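Kalwood Desk Bin, Round, Dark

I sell a lot of things that look great in a catalog and drive you nuts by Friday. The Kalwood isn't one of them! It's a small round bin for the study, the craft corner or next to the bathroom sink, and I've had one going at home since August. Plain shape, a bit wider at the top, so used tissues and tea bags drop straight in (my aim is terrible, so I'm grateful).

My one tip is about bags. Get one with plenty of spare length and fold it well down over the rim — a skimpy one slides in the first time you toss an apple core. I like the pale yellow ones, they're thin but they fold nicely. 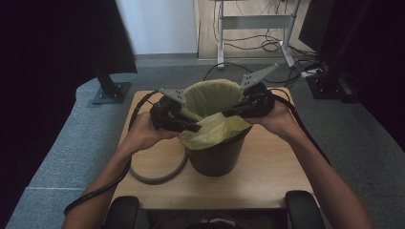
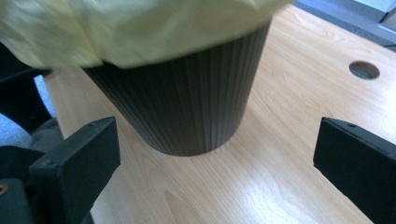
Dark bin with a pale yellow liner folded over the rim.

Graciela Huenchumán wrote in to ask if it's okay for wet kitchen scraps. Sure, with a bag in, but I'd empty it every night. For a whole family's cooking you'd want the bigger Maldonado, the one with the lid.

Liners come separately, in a roll of 200 or the big box of 1,000, and both sizes fit this bin. Item number is 159 for the bin and 1,030 for the roll. If you'd like to pick yours up at the Lustovmont shop, ask for Leszek Duda at the counter and he'll have it bagged and ready for you.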